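Posting this on October 29, 2026 because the club demo is in November and I promised the new members I'd write down how we set up the "put the bowl away" task. If you're joining the Trulthorpe robotics club halfway through the semester, start at the top and don't skip the boring bits like I did!

First, get the kitchen scene loaded in the simulator. Open the Remano project folder, pick the kitchen with the marble counter, and hit reset. If the arm comes up folded into the counter, your base height is wrong. Go into the scene settings and raise it until the resets stop throwing collision warnings (Renji Mizuno has the good value saved in his config, so just copy that).

Next, drive it by hand. I know everyone wants to go straight to training, but spend 30 minutes moving the arm around with the controller first. Pick the bowl up by the rim, one finger inside and one outside, and close slowly. If you grab it fast, it pops out and goes flying – very funny the first time, less so after that.

Then comes the lift to the upper cabinet. Keep your path away from the toaster oven, and give the elbow more room than you think it needs. My first waypoints were all about where the gripper was going, and I kept forgetting there was a whole arm behind it. 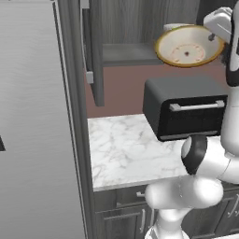

Once you're up at cabinet height, slow everything down. I use 2 waypoints here, one in front of the opening and one over the cabinet floor, and I level the bowl between them. Angelica Dalisay levels hers at the end, and her runs look smoother than mine, so try both. Watch the open door too. It has collision turned on, and if you clip it the run gets thrown out.

When you can do it by hand without swearing, start recording. Save each run as you go and delete the bad ones right away. We have 3,501 runs in the shared folder now, and I spent a whole evening cleaning out the ones where I'd forgotten to hit reset.

For your first training try, 1,000 runs is plenty. Name the folder with your initials and the scene name, then start the job on the lab machine and go get dinner. If it crashes in the first few minutes, check the folder path before you change anything else – mine had a space in it.

Questions go in the club chat, and please attach your config file when you ask!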